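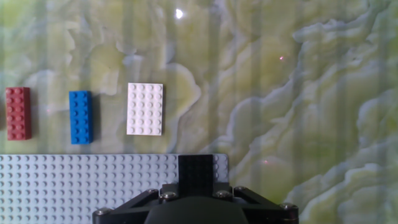 Re: [trarholm-talk] Benito and the Junska singer, is there a timeline?

Hello Paulette, and hello everybody,

I have been meaning to answer this since it landed in my inbox, and then my sister came to stay and the dishwasher went, so please forgive the wait. I'm leaving your message in below my first few lines so that people who get the digest can follow along.

On 03/12/2019, Paulette wrote:

> Hi all, I'm still pretty new here (I only started watching Trarholm
> over the winter, I know, I know) and I'm trying to work out when
> Benito Pastor and the singer from Junska got together. My cousin
> swears they were already a couple when season 2 was being filmed.
> The Carretero piece makes it sound as if they met at the wrap party.
> And then I keep seeing people mention Perar like everyone knows what
> happened there! Could somebody who has followed this from the start
> lay it out for me? Also, did they really break up last spring or was
> that just talk?
>
> Thanks so much, this is the friendliest list I've ever been on.
> Paulette

Well, that last line made my day, thank you! And you are not new to me, I remember your lovely post about the lighthouse episode.

I'll start with your cousin, who is half right. Junska recorded the song that plays over the end of episode 7, the one where Aldo walks back to the ferry, and the band came out to the set to watch some of the filming. So they had certainly met by then. Whether they were a couple is another matter. Benito was asked about it on the radio that same season and he said they were "people who send each other songs," and you could hear him smiling as he said it. I taped that one and played it to my husband, who said that's a man with a girlfriend, and I said that's a man who would like one. We still go back and forth on it.

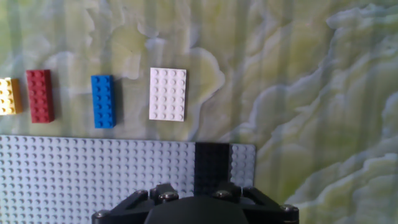

The wrap party story comes from Carretero, and I would take it with a pinch of salt. Their entertainment page is fun and I read it every morning with my coffee, but they do like a party. The article has the two of them dancing until the lights came up, and then says in the very next paragraph that he left early for a flight. Both could be true if it was a short party, I suppose. What I do believe is the part about the scarf, because she wore that scarf in three different interviews afterward and it is plainly the one Aldo wears in the harbor scenes. Somebody on this list compared the fringe. I wish I could remember who, so I could give them credit.

Now, Perar! You'll see it mentioned a lot because it was the first time they were out in public as a pair without a microphone or a publicist in sight. It was in May, during the little film festival they hold there, and they were seen having lunch on the terrace of the old hotel with his mother. His mother, Paulette. You don't bring a person to lunch with your mother on an island with one ferry a day unless you are fairly sure about her. A member who was staying in the town wrote us a wonderful long account, all about the grilled fish and the wind taking the napkins, and it's in the archive if you search for "napkins."

That thread ran to 879 messages before the moderators closed it, and I will admit that a fair few of them were mine. It got a bit heated toward the end over whether we should be talking about his private life at all. I thought both sides had a point. My own rule is that I'm happy to chat about whatever they have said or done in the open, and I leave the rest alone, so no house hunting and no airport business from me, please.
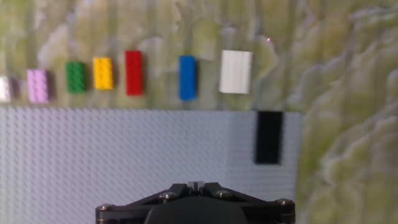

As for the breakup, I don't think there was one. She went on tour and he was filming up north, and for a good long while they weren't seen together, so the gossip pages filled in the blanks for themselves. Then she thanked "B., who drove all night" from the stage on the last date of the tour, and that settled it as far as I was concerned. Some people here feel that B. might be the band's bass player, whose name also starts with a B. I can't rule it out, but who thanks the bass player for driving?

By my reckoning they had been together 18 months when he gave that sweet interview about learning to cook lentils, and he said "we" all the way through it. We burned the pan, we bought another one. I got a little teary and I'm not ashamed of it. If anybody has a clean copy of that interview, I'd love one, as mine is missing the last page where the recipe was.

One small correction to the list FAQ while I'm here. It says the duet was written for the show, but she has said more than once that it was written years before and that the producers asked to use it. Could whoever looks after the FAQ change that when they get a minute? There's no rush.

And Paulette, if you haven't reached the final two episodes yet, please stay out of the thread called "the boat." I mean it kindly. Go and watch them first, with a box of tissues, and then come straight back and tell us what you thought.

All my best to you and your cousin,
Maureen 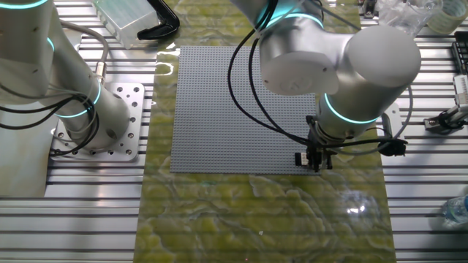
Robot arm on its mounting plate, beside the marbled mat

--
trarholm-talk mailing list
To leave the list or switch to the digest, reply with "help" in the subject line
Previous message: Benito and the Junska singer, is there a timeline?
Next message: Spoilers, the boat (DO NOT OPEN if behind)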